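Notes from the Dixit Street Seed Library

What a November! The last of the envelopes came back to us on a drizzly evening, the catalog is nearly ready to go out, and I have been walking around with bean dust in my coat pockets for the better part of the month. If you grew something from us this year and brought even a pinch of it home to the library, thank you. The drawers are fuller than I have ever seen them.

For anyone new to the list, the seed library lives in the back room at Castesen, past the map cases and to the left of the radiator. You borrow seed in the spring, you grow it, you let a few plants go all the way to the end of their lives, and you bring some of what they make back to us in the fall. There are no fines. If the slugs ate everything, come and tell us about the slugs, and take another packet.

This year the surprise was the runner beans. Roswitha Petersen borrowed a packet of Mavard, the big purple-and-black one that came to us with no history beyond a name in pencil, and grew it up the south side of her garage. She was hoping for enough to fill one jar. She came in with a pillowcase! Every pod was bone dry and rattling, and she had already pulled out anything wrinkled or pale, so all we had to do was run our hands through them and make happy noises. We have 116 packets of Mavard for next spring, 20 beans to a packet, and I would like every single one of them to find a trellis.

If you have never grown a runner bean, please let this be the year. They are so easy to love. They want something tall to climb, they want their roots kept damp, and they want picking often while the pods are young and tender. The hummingbirds will find the flowers before you do. Then toward the end of summer you stop picking from one or two plants, leave those pods alone until they turn papery, and that is your seed. Bring them inside before a hard frost. Spread them on a tray somewhere airy for a couple of weeks and try the fingernail test – if your nail leaves a dent in the bean, it needs longer.

A word of caution on squash. We had several lovely-looking returns of pumpkin and summer squash this fall, and I'm afraid most of them can't go into the drawers. Squash cross with their neighbors with great enthusiasm, and the neighbors may be three backyards away. What comes up the following year might be delicious, or it might be a bitter green thing the size of a canoe. (Bitter ones should go straight in the compost, by the way. Don't eat a squash that tastes bitter.) If you want to save squash seed for us, come and talk to Behrouz Mahmoudi in the spring and he'll show you how to tape the flowers shut the evening before they open and pollinate them by hand. It takes a few minutes with a male flower and a bit of masking tape, and you will feel like a genius when it works.

Tomatoes, on the other hand, came in beautifully. Beans, peas, lettuce and tomatoes mostly keep to themselves, which makes them perfect for a first try. We now hold 16 kinds of tomato, and the one people keep asking for is Clundska, a squat yellow slicer with green shoulders. It ripens early, it shrugs off a cold June, and it makes a sandwich that drips to the elbow. Femi Ezeani fermented the seed for us in a row of jars on his back porch, and I'm told the smell was something to remember. For those trying it at home, squeeze the seeds and jelly into a jar with a splash of water, cover it loosely, stir it once a day, and wait until the good seed has dropped to the bottom. Rinse it well in a sieve and dry it on a plate. Paper towels work too, but then you are picking bits of towel off the seeds until Christmas! 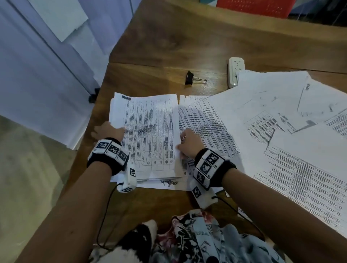

The catalog is the other big job of the season, and I'm thrilled with how it is shaping up. Every variety gets its own line this time, with days to harvest, height, who last grew it and where the seed came from, as far as we know. That last part has been the most fun to put together, and also the slowest. Printed out, the rows make a thick stack of paper, the kind you have to get both hands around, and I love it for that. A screen is fine for looking up one lettuce, but with paper you go looking for lettuce and come back with a ground cherry you had never heard of. One full copy will live on the table by the drawers for anyone to leaf through, and the short version will go out to everybody on the list.

If you have a story to go with one of our seeds, please send it in before we close the text. Short is fine. We already have a good one from Arturo Rinaldi about his grandmother's flat pole bean, which she kept in a cough drop tin and would only hand over to people who could tell her what day they planned to plant it. I'd dearly like a few more like that. I'd also be grateful for anything at all on the red orach, which has been seeding itself into the bed beside the Castesen bike rack for years and seems to belong to no one in particular.

Now, the poppies. We sat down one evening to pack breadseed poppies with a target of 1,000 packets, because they are what we give away at the spring fair and children go wild for them. I had my doubts. Poppy seed gets everywhere, it slides off the spoon, it finds the one weak corner in an envelope and trickles out of it all the way across the room. But Trilok Bhatt turned up with a quarter-teaspoon measure and a stack of coin envelopes with a proper gummed flap, and off we went. We got there before nine, with soup. I found seeds in my eyebrows the next morning.

You can sow those poppies right now if you have some at home, and I'd encourage it. Scratch up a sunny patch, scatter the seed thinly, press it down with the flat of your hand and walk away. Don't cover it. The cold does them good, and you'll see little gray-green rosettes as soon as the ground starts to warm. Larkspur and cornflowers can be treated the same way. So can calendula, though it is a bit less reliable with us and I would keep some back for April.

We are still short of a few things. Parsnip seed loses its strength so fast that we need fresh every year, and nobody brought any back this fall. If you have parsnips in the ground, please leave two or three of your best ones where they are over winter and let them flower next summer. They'll get taller than you expect, and the hoverflies adore them. Wear long sleeves when you cut them back, as the sap can burn your skin on a sunny day. We could also use leeks, dill and any snap pea that isn't a dwarf.

Small glass jars with tight lids are welcome too, the smaller the better – baby food size is perfect. Please wash off the old labels if you can. We have plenty of big jars, thank you, and more egg cartons than we could use in ten years.

The back room is open from four in the afternoon until seven through the winter, whenever Castesen itself is open. Come and warm up, open some drawers, and put your name down for Mavard before I talk the whole town into it. Returns can go in the wooden box by the door with the variety and your name on the envelope, and if you aren't sure of the variety, write down whatever you remember and we'll puzzle it out together.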